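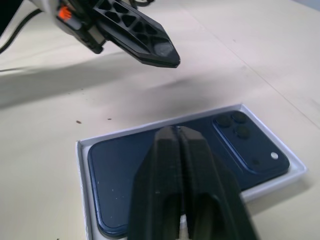
Zastthorpe, 2023-12-13

Cadwood Comics, store system
Ticket: Crossover tie-ins dropped from customer pull lists after catalog import
Product: Tonon (pull list and ordering)
Feed: Lewis monthly catalog
Priority: High
Status: Resolved, one item left open

Problem as reported

The November catalog from Lewis was imported into Tonon in the usual way. The import finished with no errors. When the order form was built, 19 tie-in issues for the winter crossover were showing zero pulls. We have customers who take everything in that event, so zero can't be right.

The main event book was fine. So were the regular monthly titles that don't cross over. Only the tie-ins were affected, and only where the issue carries the event banner on the cover and keeps the numbering of its own series.

What we expected

A customer subscribed to the regular series should get the tie-in issue as the next number. A customer subscribed to the whole event should get it too, once, with no duplicate if they are already down for the series.

What we got

Neither group got it. The issues were in the catalog and could be found by searching the title. They could be added to a customer by hand. They did not attach to any subscription.

Log

09:10 Rebuilt the order form. Same result.

09:25 Reran the import with "update existing" on. Tonon reported 1200 lines read and no lines rejected. The tie-ins still had zero pulls.

09:50 Opened one tie-in record and compared it with the issue before it. The series code was different. The earlier issue has the normal code. The tie-in has a new code with the event name put in front of the series title. Tonon is treating it as a new series that started this month at a high number.

10:15 Checked the raw Lewis file in a text editor. The new codes are in the file, so Tonon did not make them up. Last month's file has the event name in the description column, where it belongs. This month it is in the title column.

10:40 Tried renaming a tie-in inside Tonon to match the regular series. The title changed on screen but the code did not. Still no pulls. Changed it back.

11:20 Tried the Merge Series tool on one title. This worked for people who take the regular series. It did not add the issue for event customers. It also moved the variant covers into the main list, so two customers who only want the standard cover were down for both. Undid the merge.

12:05 Sent the file and the comparison to Tonon support.

13:30 Reply from Tonon support. They said not to use Merge Series for this and to use an alias table instead. It is under Catalog, Series, Advanced. An alias tells the import that the new code belongs to the old series, and it has a second box for an event group. I had not seen that box before. It is hidden until the event group exists.

13:45 Made the event group. Added the main event book to it first and then started on the aliases.

14:30 All aliases entered. Reimported. Of the tie-ins, 15 now show pulls for both groups of customers and the counts look normal. The other 4 still show zero.

14:50 The ones left over are all one-shots with no regular series behind them, so there was nothing to point an alias at. Added them straight to the event group and rebuilt the form. They now show pulls for event customers only, as they should.

15:10 Checked 9 customer accounts against the paper sheets. All correct, no doubles. The standard cover customers are back to standard covers.

15:35 Order form saved and sent.

Cause

The event name was placed in the title column of the Lewis file and new series codes came with it. Tonon matches subscriptions on the code alone.

Fix

Event group plus one alias for each series. One-shots added to the group by hand. Do not use Merge Series on a title that has variant covers.

Still open

Asked Lewis whether the codes will go back to normal when the event ends. No answer yet. If they do, the aliases can stay where they are. If the next file has a third set of codes, the aliases will need to be done again before the order form is built.

Also asked Tonon support for a warning when a "new" series comes in at anything other than number one. They have logged it as a feature request.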